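Setting up the Tivero gripper kit for thin-walled trays

Updated Friday, November 28, 2025

The Tivero is the two-finger kit Mollolus sells for small bench arms. It comes with a wrist camera, a cable, a mounting plate and a bag of screws. These steps cover clear and tinted plastic containers, which give most people trouble at first.
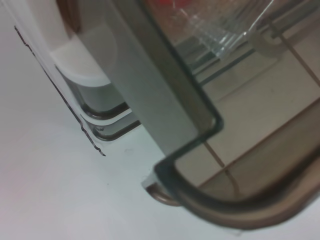
Before you start, update the controller in the Pyo app. Older versions don't have the tray profile.

1. Bolt the plate to the wrist and tighten the screws in a cross pattern. Plug in the camera last.

2. Open Pyo, choose Tools, then Tivero, and run the finger check. The fingers should close and open 3 times without stopping.

3. Pick the Tray profile and set grip force to 7. The default is higher and will bend a thin lip.

4. Jog the arm down beside the rim at the slowest speed. Stop when the fingertip is just above the table, then save that height as Floor.

5. Teach the pick point on a straight side. Corners are stiffer, but the fingers tend to slide off them.

6. Run the pick once at low speed with your hand on the stop button.

If the camera loses the edge, turn off auto exposure and enter 354 in the exposure box. Tinted plastic lets the background show through, and tile lines or cords behind it can be read as edges. A plain sheet of paper behind the tray fixes this – tape it down so it stays put.

Nested trays are harder. Teach the top one only, and raise Floor after each change in stack height. The Medden soft pads help here, but they are sold separately and add a little width to each finger.

The kit costs $830 without the pads. Orders placed now ship in December. Save your profile under a new name before you update Pyo again, as updates reset the Tray profile to its defaults.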